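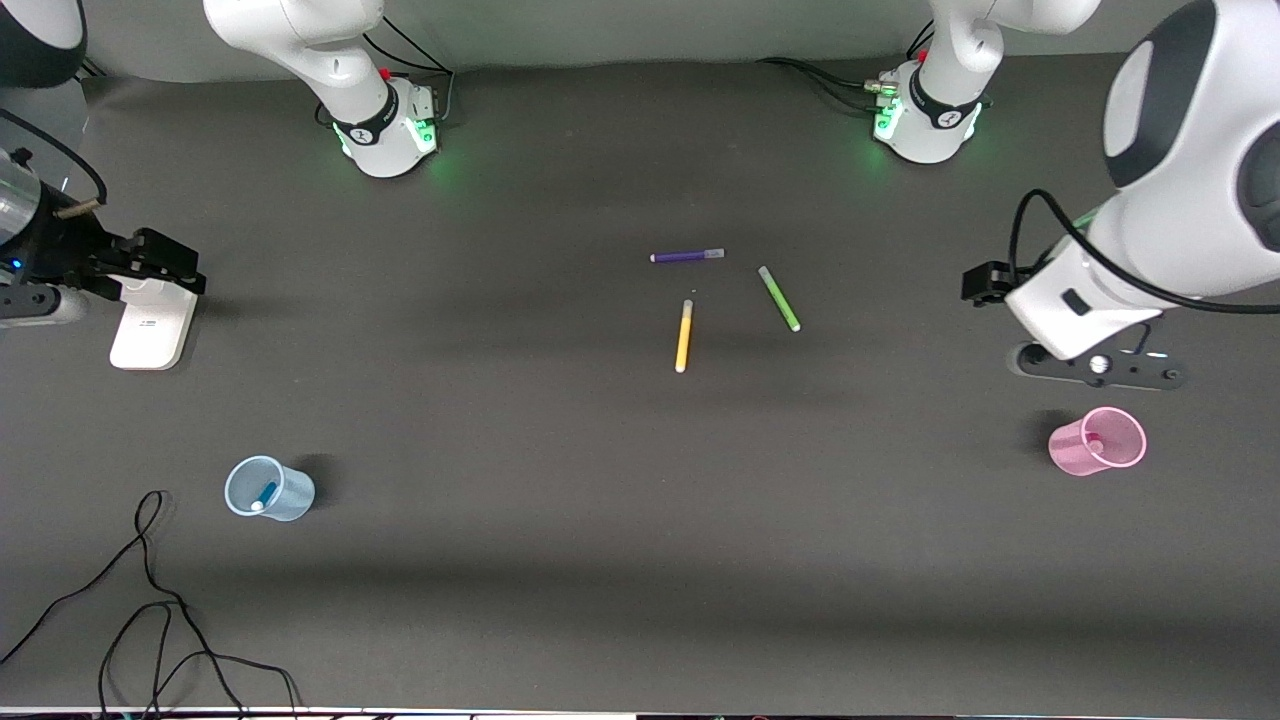

3 min read

A pay raise only means something once you set it against prices. The number you want is the real change in your wage, and you can work it out with a pencil, your pay stubs and one figure from the government price index. The method is the same whatever you do for a living, whether you drive a truck, keep the books or wait tables.

Step 1. Find your base hourly rate for the same month in two years, say April and the April before it. Leave out overtime, bonuses and shift pay. If you are on salary, divide your yearly pay by the hours you are contracted to work.

Step 2. Subtract the old rate from the new one. Divide the result by the old rate, then multiply by 100. That is your nominal raise in percent.

Step 3. Look up the yearly change in consumer prices for the same month. Use the all-items figure, and make sure it covers 12 months and not one quarter.

Step 4. Subtract the price change from your raise. Say your rate went from $15.00 to $15.45. That is a 3 percent raise. If prices rose 2 percent, your real raise is close to 1 percent. A negative answer means your pay buys less than it did.

For larger numbers, plain subtraction drifts a little. Divide 1 plus the raise by 1 plus the price change, both as decimals, then subtract 1.

A one-time payment of $1000 does not count as a raise, as it won't be in next year's rate. Keep it on a separate line.

Lingyun Li
Monday, June 7, 2021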